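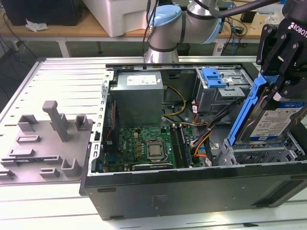 Tower open on the bench with the side panel off. The hard drive is in its blue carrier.

Cluslow Computer Reuse: progress report to the Raddale Fund
Prepared by Wenche Eklund, 5/7/20
Grant: refurbished desktops for Raddale households

Work done in this period

The grant of $3000 was confirmed at the start of the project and we have spent a little over half of it, mostly on memory, replacement drives and power leads. The target is 40 working desktops. As of this report 30 have been tested and packed, and the rest are at different stages on the shelves.

Most of the donated machines are office towers. Each one is laid on its side, the panel comes off, and we check the power supply, the memory and the drive before anything is ordered. Drives that fail the test are replaced. Those that pass are wiped and go back in the same carrier. The plastic carriers have turned out to be the parts we run short of. Several towers came to us without one, and a new one costs nearly as much as a used drive, so we now save them from every case we scrap.

Maj-Britt Westerberg has rewritten the test sheet. It is down to one page and has a line for the expansion cards, which we used to leave out. Cards that the household won't need are taken out and kept as spares.

Problems

Room 304 has been short of bench space. Screens are now stored on the shelving in the hall, and that has helped. Two power supplies failed after passing the first test. Both were replaced, and we have gone over to a longer test, with the machine left running overnight.

Delivery is behind. The list of households was later than planned, and the finished machines are waiting in Room 304 until it has been checked.

Next steps

Finish the remaining towers by the end of May. Buy keyboards, which were not in the first budget; we ask to move $304 from the transport line to cover them. A full list of spending will come with the final report.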